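Home | Forums | Furniture & Storage | Hardware & Repair | Search | Log in

Forum: Hardware & Repair
Thread: Wooden knob on white cabinet door works loose, translucent ribbed panels

hallway_joinery
Looking for opinions before I drill anything. I have a white storage cabinet with a door on the left and open compartments on the right. The brand on the paperwork is Wasell. The door has one small wooden knob held by a single machine screw from the back. Since September the knob has unscrewed itself four times. I tighten it by hand, it holds for a couple of weeks, then it spins.

The screw is M4 and measures 20 mm under the head. The door material at the knob is thin, so a lot of that length ends up inside the knob. There is no washer on either side. The bore in the knob is threaded straight into the wood with no insert.

What I have tried so far is tightening with a proper screwdriver instead of fingers, and one wrap of plumber's tape on the thread. The tape made no difference I could measure.
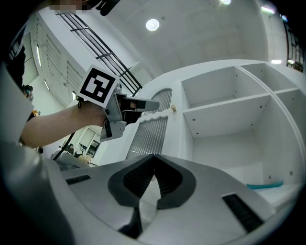

Door side of the cabinet, knob to the right of the wavy divider.

The upper panel is the arched one and the lower is the longer one. Both are ribbed, and I would like to avoid anything that puts stress on them. Questions: is a threaded insert worth doing on a knob this small, and would a bigger washer behind the door help?

brondard_fan
Wood threads on a machine screw wear out. Every time it spins, it takes a little more material with it. Tape won't fix that. Drill the knob out and fit a brass M4 insert with epoxy. I did the same on a set of Brondard drawers and they haven't moved.

Check the outside diameter of the insert first. Some need a hole so wide that a small knob will split.

tolerance_stack
Disagree with going straight to an insert. The original poster says the knob has come loose by rotation, and nothing in the post says the thread is stripped. If it still tightens to a firm stop, the thread is fine and the clamping is the problem. With no washer, the screw head sinks into the back of the door a little each time and the preload disappears.

Fit a flat washer and a spring washer under the head and see what happens. It costs next to nothing and can be undone.

brondard_fan
Spring washers on furniture do very little. Once compressed they are just a washer with a gap in it. A plain wide washer, fine.

tolerance_stack
On steel to steel I would agree. On a soft backing there is some benefit. I'm not going to argue it over a cabinet knob. Use the wide washer alone if you prefer.

hallway_joinery
It does come to a firm stop, so the thread is probably usable. There is a visible ring on the back of the door where the screw head has pressed in.

Anoma Samarakoon
I refit doors of this general type for a rental furniture outfit in Brokosbridge. Our log has 151 loose knobs in it and most of them were the ring you just described. My order of work:

1. Remove the knob and clean out the old tape. Tape is a lubricant and makes rotation easier.
2. Check that the screw does not bottom out in the knob. If it does, it will feel tight while clamping nothing. With a thin door and a 20 mm screw I would check this before anything else.
3. Fit a flat washer at the back, wide enough to cover the ring completely.
4. Put one small drop of white wood glue in the knob bore. It will still come apart with a screwdriver.

I would not use cyanoacrylate anywhere near translucent plastic, if that is what your panels are. The vapor can leave a white haze on some clear plastics.

brondard_fan
Point 2 is a good one. I missed that. A shorter screw may be the whole repair.

larder_shelf
Related question. My cabinet is a Lorente and the knob is fine, but the door drops slightly and catches when it closes. Would pulling on a loose knob cause that?

Anoma Samarakoon
No, that is hinges. Tighten the plate screws into the side panel first, then adjust the height. Start a new thread with the hinge type and people can help you better.

tolerance_stack
For the original poster, an easy test for bottoming out: take the screw off the door and turn it into the knob by hand until it stops. Measure what is left showing. If that is more than the door thickness, the screw is too long.

hallway_joinery
Did that test. The length left showing is slightly more than the door thickness, so the screw was bottoming out and also digging in at the back while I forced it. I have ordered M4 x 16 screws and a bag of wide washers. Glue will wait until I see whether it holds without.

brondard_fan
Use the glue. You will have the knob off anyway.

hallway_joinery
I would like one change at a time. If it loosens again I'll add the glue and post the result.

larder_shelf
New thread started for the hinges, thanks.

Contact | Forum rules | Copyright Hardware & Repair Forums | Back to top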